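Controls corner: the cable planner is in

Big month for Larna! The new grasp planner went onto the main branch in April, and I've been grinning about it ever since. The old one treated every part as a solid lump, fine for brackets, hopeless the moment there was a wire hanging off the end. The new one keeps a rough model of the cable as a chain of short links and updates it each time a fresh wrist view comes in, so the arm has some idea where the slack is before it commits to a path.

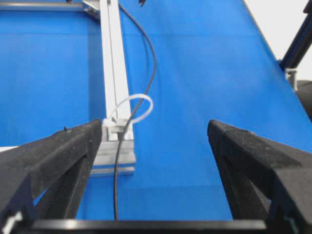

Tuning took longer than the coding (doesn't it always?). We replayed 2,000 logged grasps through Rurimeck, our simulator, and fiddled with the link stiffness until the colours on the error plot stopped looking like a bushfire map. Planning now takes 70 milliseconds where it used to take 300, mostly thanks to caching the collision checks. The wrist view tells us about the near end of the cable and the side camera handles the part in the fingers, and merging the two is the bit I'm proudest of. 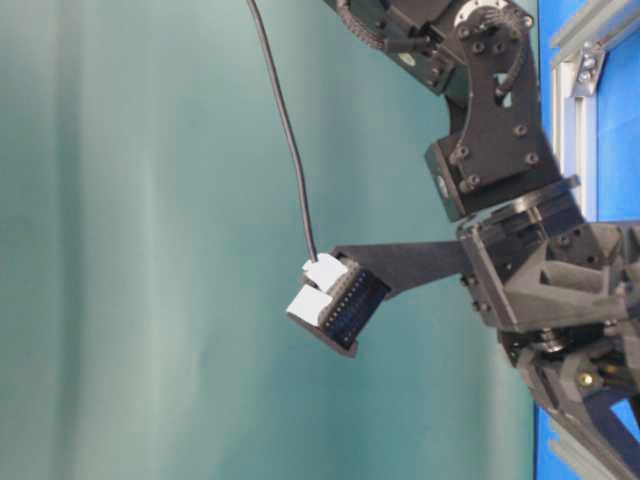 Els De Haan wrote in to ask whether the planner could go slower near the connector, as she'd take a gentle pull over a quick one any day. She also wants the cable model drawn live in the Quintero viewer, "even if it's ugly".

Both are on the list! The speed limit is a one-line setting, so grab the latest build and try it at 30 per cent first.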